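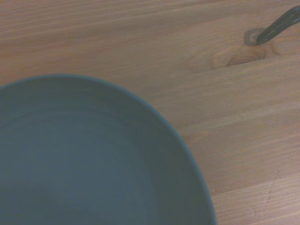

Slide 4. Blue-grey bowl on a pale wood table.

Leave this up for a minute before talking. Ask people to look at the rim first, a thin band a little darker than the inside. Then the faint rings in the hollow. Could be throwing, could be a mould, take guesses from the floor.

Mention matt surfaces here and the Lerkis talk in June, where we ran out of time on them.

Glaze notes: I started keeping test tiles in 2009 and am up to tile 1072. Pass the box round, 70 in it, please keep them in order.

Next slide is the Imton shelves. Skip if past half three.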